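3. Waiting Rooms, Forms and the Veterans Who Fill Them In

Most studies of benefits claims begin when a claim arrives at an office. Ours begins at the kitchen table, where the claim spends most of its life. We followed 40 veterans with work-related or service-related lung disease as they put together their first disability claim, and we asked each of them to keep every scrap of paper the process produced. Two of them needed a second box.
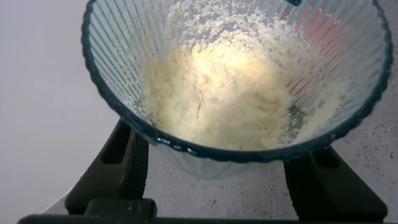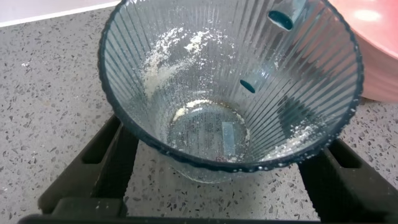
Figure 3. Ribbed, see-through vessels with a pale powder inside.

3.1 What the claimants were asked for

The standard packet asks for a service record, a diagnosis, and a statement linking the one to the other. The first is held by the government, which then asks the veteran to mail it to the government. Erraji and Metwally, in their earlier study of the Kalness clinics, called this "the loop," and our participants had other names for it that the journal will not print.

The linking statement caused the most trouble. Doctors are trained to say what is wrong with a patient and are much less at ease saying which ship, boiler room or barracks did it. Fourteen participants were told by a specialist that such a letter was the family doctor's job, and were then told by the family doctor that it called for a specialist. One man, a retired pipefitter from Plevitz, drove between the two offices until he persuaded both doctors to get on the phone together while he sat there and listened. The letter they produced was four sentences long. It was accepted.

3.2 Who helped

We expected veterans' service officers to figure largely in the accounts, and they did – when they could be found. The Hamdy office kept walk-in hours on one morning a week, and in June it moved without changing the sign. Daughters did more of the work than any official. In the interviews conducted by Yalçınkaya, spouses often began by saying they had nothing to do with the claim and then corrected the veteran on every date in it.

3.3 Gratitude and its limits

Several participants raised the subject of Veterans Day without being asked. They liked the free breakfast. They were less sure about being thanked by agencies that still had their paperwork. "They thank me in November and lose me by Christmas," one Navy veteran told Ragab, and he asked that we quote him exactly.

We do not take such remarks as evidence of bad faith. The Sukaveck claims staff we spoke with were courteous and tired, and they disliked the packet as much as anyone. One of them had tried to fill it in for practice and gave up at the page that asks for the page number of another page. Section 4 takes up that page in some detail.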